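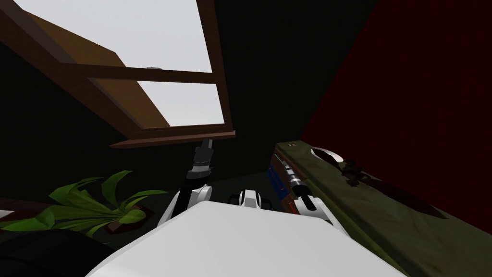 October, notebook, page whatever we're on

9:40 am. Picked up the cache migration where I left it. Short version of where I left it: Letby (the message broker) was happy, Mener (the new key-value store) was happy, and the thing between them, which I wrote, was sulking.

Symptom again, for whoever reads this after me. Consumer pulls a batch off Letby, writes each record to Mener, acks the batch. Works fine with small batches. With the batch size set to 1000 the ack goes through, the consumer logs a cheerful "done", and Mener ends up holding fewer keys than it was sent. No errors on either side. Everybody is very polite about losing data.

10:15. Wrote a dumb checker that reads the source dump and asks Mener for every key one at a time. Slow, but I trust slow. Result from last night's load: 3526 keys missing. Ran it twice to make sure the checker wasn't the liar. Same number both times, same keys.

Looked at the missing keys for a pattern. First guess was the old favorite, keys with a slash in them. Nope, plenty of slashes made it across. Second guess was long values. Nope. Third guess was that I should get coffee.

11:00. Coffee helped, a bit. Sorted the missing keys by the time they were written instead of by name and they clump. Whole runs gone, then nothing missing for a long stretch, then another run. So it's the connection and not the records. Should have sorted by time first. I have written "sort by time first" in this notebook before, I'm fairly sure, probably in the Bañez section.

11:25. It was in the Bañez section. Underlined, even.

Turned on debug logging in the Mener client. The client pipelines writes, meaning it shoves them all down the socket and collects the replies later. When the server gets busy it sends back a "slow down" reply. The client counts "slow down" as a reply. My code counts replies. Replies equal writes, therefore success, therefore ack, therefore Letby throws the batch away with a clear conscience.

So my bug. The client docs do mention it, in a paragraph under "Advanced tuning", after the part about thread pools. I had not considered myself advanced.

12:10 pm. Fix, first try: look at every reply, collect the ones that aren't OK, retry those, ack only when the list is empty. Works on the test set. Then tried it on the full load and managed to build a small denial of service attack against our own staging box. Retrying instantly against a server that has just asked you to slow down is rude, and Mener responded in kind by dropping the connection.

12:30. Lunch.

1:20. Fix, second try: same thing with a wait between retries, doubling each time, capped at 9 tries, with a little randomness so the workers don't all come back at the same moment. After the last try the record goes to a side queue on Letby and we log it loudly. Batch acks either way, so one bad record can't hold up the line.

Argument with myself about whether the side queue is cheating. Decided it's fine as long as something alerts on it. Nothing alerts on it yet. See the to-do.

2:45. Reloaded from scratch. Wiped the Mener staging space first, and yes, I checked the hostname, and then checked it again, having once learned about that the interesting way. Load took 70 minutes, a good bit longer than the old run, but the old run was fast mainly by skipping the work.

4:05. Checker says 0 missing. Ran it again. 0 missing. Changed one key by hand to see if the checker would notice, since a checker that always says 0 is easy to write. It noticed.

4:20. Side queue has 9 records in it, all from one worker. I thought for a second the retry cap was leaking into the record count somehow, same number and all. Pulled them out: they're all from the Lastetetti import, and all have an expiry date already in the past. Mener refuses to store something that's dead on arrival. The old store took them without a word and quietly dropped them a moment later. The checker skips expired keys, so both tools agree with each other. No idea why Lastetetti is sending us expired records in the first place. Not today's problem.

4:50. Tried batch size again with the fix in. Smaller batches mean fewer "slow down" replies but more trips to Letby, and total time hardly moves. Leaving it at 1000 so there's one less thing changed when this goes to production and someone asks what I changed.

To do:
- alert on the side queue (before production, not after, I mean it)
- move the retry settings out of the code and into the config file
- same reply-counting mistake is very likely in the Bañez sync job, it's where I copied the loop from
- ask the Lastetetti side about expired records
- checker needs a name and a home, currently it's check2_final.py in my home directory
- delete check_final.py, which is wrong

5:15. Opened the Bañez sync job. Same loop, same bug, comment above it in my own writing style reading "this should be fine". Left it alone for now, debug logging on overnight.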